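Notes from the Back Stairs: what I learned hanging 36 pictures

Hello again, friends! It's October, the heat came on in our building with its usual clanking, and I have spent most of my free time this month with a hammer in one hand and a pencil behind my ear. A few of you wrote back after the last letter asking whether I ever did anything about the boxes of family photos I was complaining about. I did! Well, I did something about most of them.

Quick catch-up for new readers. When my aunt moved out of the house on Mekstead Lane she gave me all her framed photos, and there were a lot of them. Wedding pictures, school pictures, a goat that somebody must have loved very much, my grandfather squinting next to a truck. They sat in my hallway for two years in boxes marked KITCHEN, so every time we had people over, somebody would offer to help me unpack the kitchen.

What finally got me going was a visit from Hema Mudaliar, who used to hang shows for a little gallery and has strong feelings about hallways. She took one look at my plan (a sketch on the back of a gas bill) and told me I was hanging everything too high. I think most of us do. I had been putting the middle of each picture level with the top of my head, and I'm tall. We brought everything down by a hand's width and the whole hallway calmed down. My neck is happier too.

Her other advice was to lay it all out on the floor first. I groaned, because my floor is where the dog lives, but she was right. Put the biggest one down a little off center, then work outward and keep the gaps the same. I used a paint stirrer as a spacer, which is exactly the right width and was free. Take a picture with your phone when you like it, because you will forget which cousin goes where by the time you find the hammer.

I did buy a few new frames, and here I have a confession. I went to Stemilell for two and came home with nine. They were having a sale on the plain black ones and I lost my head. Black frames are very forgiving, though, and I'd buy them again. Old black and white photos look sharp in them, and they pull together a bunch of pictures that otherwise have nothing in common. The gold ones I had my heart set on made my grandfather look like he was running for office.

Then there's the question of brick. I-seul Joo wrote in to ask how you hang anything on a brick wall without wrecking it, and my answer is that I mostly don't. You can drill into the mortar (the soft lines, never the brick itself) and use a plug and a screw, and for something heavy that's what I would do. The little brick clips work too if your mortar is set back far enough for them to grab. But for a small frame I'd skip the hardware altogether and just lean it. A table or a shelf pushed up to the wall, a small frame standing on it against the brick, done. You can change your mind every week, and your landlord never needs to hear about it. 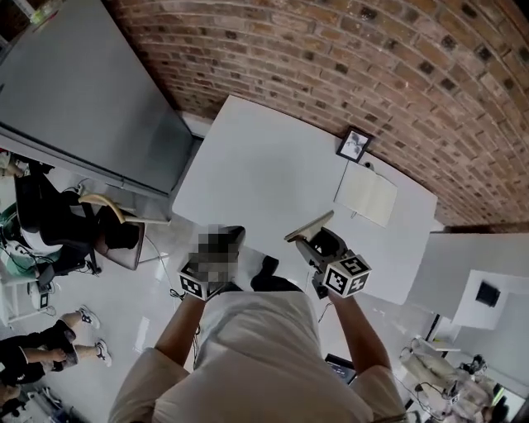 Your questions, and a few corrections

Nam-gil Yeom asks what to do about photos stuck to the glass. Please don't peel! I ruined a lovely one of my mother at the lake that way and I still feel sick about it. Scan it or photograph it right through the glass, print a copy, and put the original away somewhere dry until you can show it to a person who knows what they're doing.

Aino Saarela wants to know if I wrote on the backs. Yes, in soft pencil, very lightly, and only names I was sure of. For the rest I called my aunt, who talked for most of an afternoon and cleared up everybody except the goat.

Several of you pointed out that I gave the wrong closing time for the Haddadin frame shop last month. It's five, and they lock the door at five on the dot. Sorry to anyone who stood out there in the rain.

And Izzati Goh sent me a long and very funny email about a picture rail that came down during dinner. She has said I can share it next time, so I'm saving the space. If you have a hanging disaster of your own, send it along before the end of the month. I still have one box left to go through, and I could use the company.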